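Workshop notebook, Atgate studio
December, started 9:30 in the morning

Continued the sorting of the garments for the mending list. The cutting table is still full of the Goossens curtains (Kylie says they are collected before the holidays, we will see), so I am doing the inspection in the sitting corner, on the sofa. The seat is wide and pale, and for looking at dark prints it is even better than the table. I should have tried this earlier in the year.

Rules for myself, because last time I mixed two pieces: one garment on the seat at a time, spread by hand, no iron before the notes are written. Ticket number goes in the book first, after that I touch the cloth.

Ticket 41. Coral-orange with dark flowers. It came in the bag from the Skindumeck costume store, together with the grey things that I finished yesterday. The bag had no list inside. I wrote to them and asked for the fibre content, no answer yet. Until I have it I will not wash anything from this bag, also not in cold water.

I laid it with the opening up and smoothed from the middle to the sides. The lower part did not want to be flat and I did not force it. I prefer to see where the cloth wants to go by itself, it often tells where a seam is pulling.
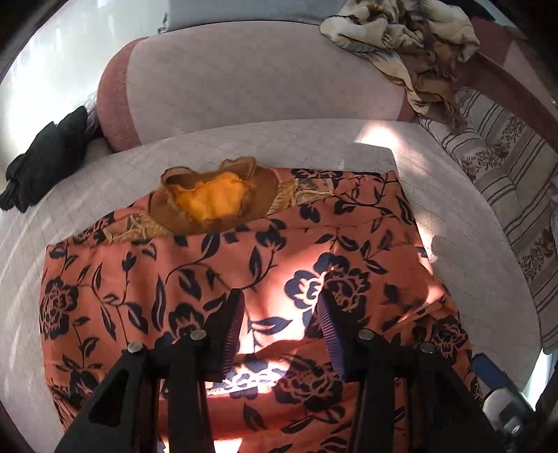 Ticket 41 on the sofa, before pressing. Brown ribbed piece and yellow-orange fluff at the opening.

Notes on the print. The flowers are navy-black, and in lamp light I would write only black, so the matching of thread must be done at the window. Some blossoms are large and rose-like, with fine coral lines between the petals. These lines are important for us. If I must close a small hole inside of a flower, I can hide the stitches in the dark part, but if I cross a coral line it will be seen immediately. The stems are thin and curling and I would not try to imitate them with thread.

Notes on the opening. The ribbed piece is brown and goes up in two round loops. Inside is the fuzzy lining, very bright, with uneven edge. Question for Kylie: is this lining from the beginning, or did somebody add it for a show? I have no opinion yet. The colour is much more yellow than the coral and for me it is a bit too loud, but the store may want exactly this. Do not trim the fluffy edge until they answer.

Wrinkles across the lower part, and one thick fold running diagonally on the right side. To press from the wrong side with the cotton cloth between, low setting, and to start with a corner. Keep the iron away from the fluff completely. I remember the collar from last winter and I don't want to repeat that conversation.

Thread. I compared from the Atano box. Coral 88 is near but a little pink. Coral 50 is better in shade and too orange in the sun. I would go with 50 for the inside and ask for one more sample for the outside. For the dark flowers we have enough navy. The brown I did not check, the drawer is stuck again and I was afraid to break the handle.

10:45, tea. Kylie McKinnon came in and looked at the piece. She thinks the ribbing can be left as it is and we only secure it at both ends with small stitches by hand. She also said that I should write "neckline" in the ticket, but I keep "opening" until I have turned the garment to the other side and understood it. She laughed, but she let me keep it.

Time: I planned 10 minutes for the inspection and I needed nearly 50. Most of it went to the thread. For the next printed piece I will take the colour cards to the window before I spread the cloth, and not walk there and back each time.

To do
Write again to Skindumeck about fibre content and lining
Order coral sample, small spool only
Fix the brown drawer (pliers are in the kitchen)
Press test on a corner of 41, wrong side
Brush the sofa before next ticket, light garments will come after this one

Colleagues, please don't hang 41 on a wire hanger. There is a padded one behind the door with its number on it already.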